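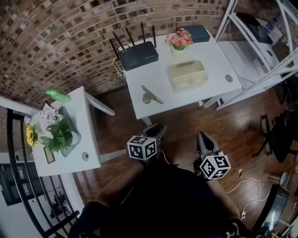 A student team member at the practice tables with the two hand-held grippers, marker cubes attached.

FOR IMMEDIATE RELEASE – 11/27/25

Edano Robotics Club opens table-clearing project to new students

The Edano Robotics Club is taking sign-ups for Plutatell, its student project on teaching robots to tidy a table. 20 places. No experience needed, no fee.

Students work seated, one gripper in each hand, with everyday items – a router, a divided storage box, a metal clip, flowers in a pot. Goal for the season is 2000 recorded tries. The club has 310 so far, all done since August.

Two teams will take there results to the Rimari student meet, one in the sorting class and one in open. Entry forms are in already.

Sessions run after school at the Baxter building, upstairs. Closed shoes please. Parents welcome to watch.

Sign up at the club desk or thru the school office. Press visits by arrangment, same office.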